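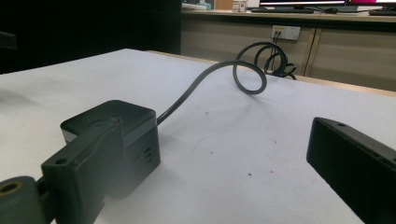 Home Shop Talk Makers Fairs Contact

Selling candles indoors: a talk with Ifeanyi Chukwu

Ifeanyi Chukwu pours soy candles under the name Obi and sells most of them at indoor markets. He started with a shared table at the Rerneteo holiday market and now takes a full booth there every September, when the fall season opens.

"The first year I brought 11 scents," he said. "People picked up three of them, smelled them, and walked off. It was too much to choose from. I bring six now."

He sold 194 candles at his last market, his best result so far. Most were the small tins. The big glass jars draw people to the booth, he said, but they are heavy to carry around all afternoon and buyers tend to put them back.

Prices took him longer to work out. He used to charge whatever the next table charged. Then he sat down with a season of receipts and found he had spent $3,599 on wax, wicks, jars and booth fees.

"I was paying myself almost nothing," he said. "I raised the tins by $2 and waited for complaints. I got one, from my aunt." 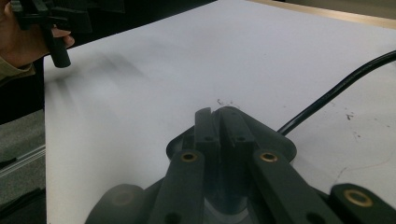

Booth fees and slow days

Chukwu turns down more fairs than he accepts. Before he applies he asks the organizer where the event was advertised last year and how many candle sellers will be let in. The Mitent spring fair gave him clear answers, and he has gone back. The Trivo street market did not, and he had four candle booths in his row.

"You pay the fee either way," he said. "So I ask first. If they get annoyed at the question, I don't send the form."

On slow days he trims wicks, fixes labels and talks to the other sellers - he met his jar supplier that way. He doesn't mark anything down before closing. Regular customers notice, he said, and start coming late.

He has no plans for a storefront. He would like to add wax melts next, once he finds a package that doesn't crack in the car.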